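Home | Visits | Workshops | Getting There | Contact

Clerklow open day, 22 April 2023

I drove out to the Clerklow open day mainly for the quilting talk by Hala El-Sayed. Parking was in the lower paddock and the walk up took longer than I'd allowed, so I missed her introduction.
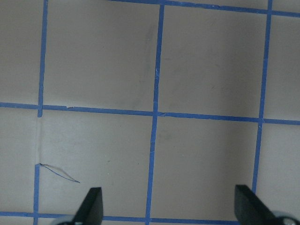

She was already onto colour. Her current quilt has 216 blocks in grey and navy, and she cuts everything before sewing any of it. Her offcuts go in a Trellden biscuit tin.

Lunch was a sausage roll and tea for 2 dollars, cash only.

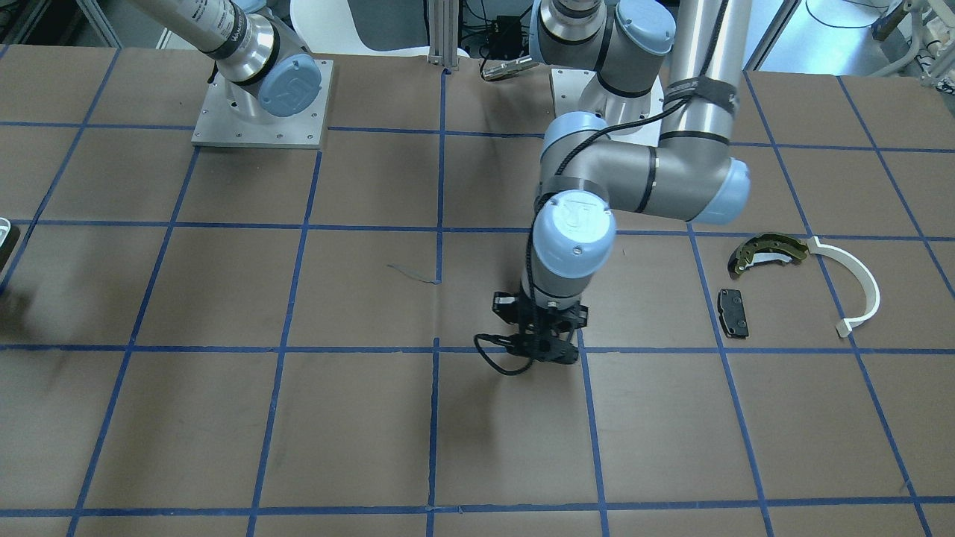 Layout was the afternoon topic. Hala likes to see a quilt flat before she pins it, and she marks out a big surface to do it. Blue masking tape over brown kraft paper makes a good set of squares, and creases in the paper don't matter at this stage.

Thịnh Huỳnh then spoke about batting. He prefers wool for a Melbourne winter.

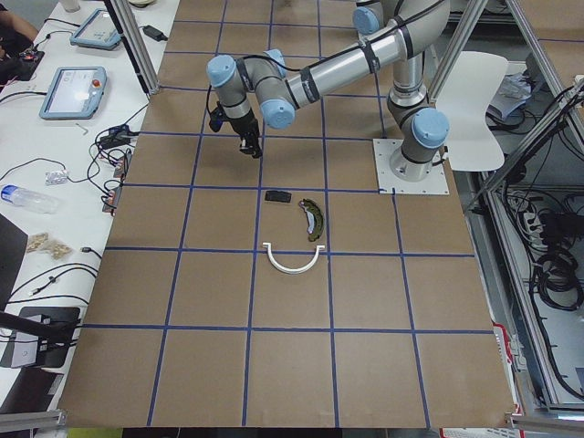
Borders got less time than I wanted. Thịnh leaves his until the centre is joined, then measures through the middle. For placing blocks, cardboard with strips of blue tape across it does the same job as the paper and stays flatter.
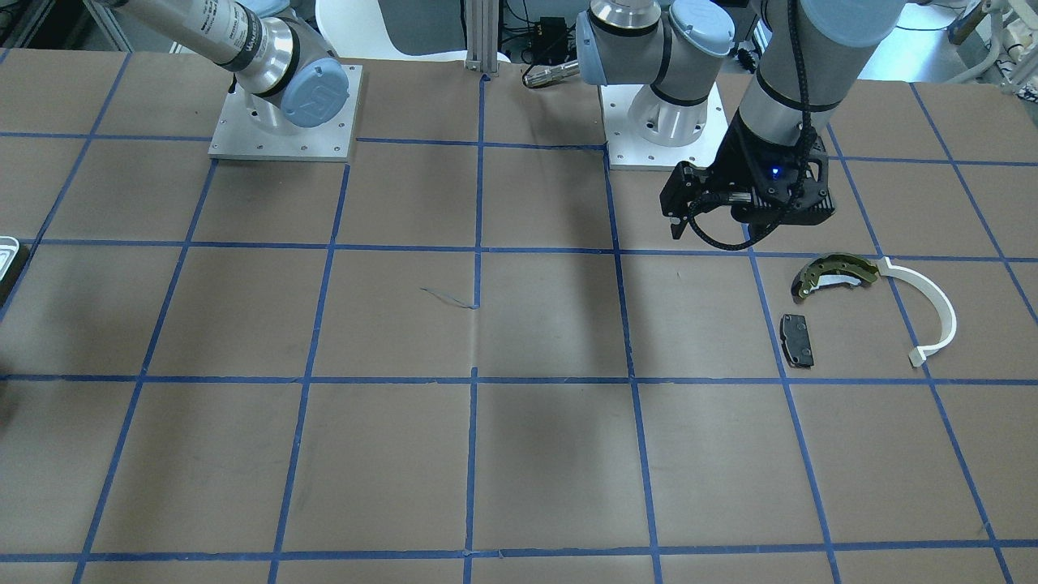 When is the next open day? It's in August, and bookings go through the Clerklow office.

I bought two fat quarters on the way out and was home by dark.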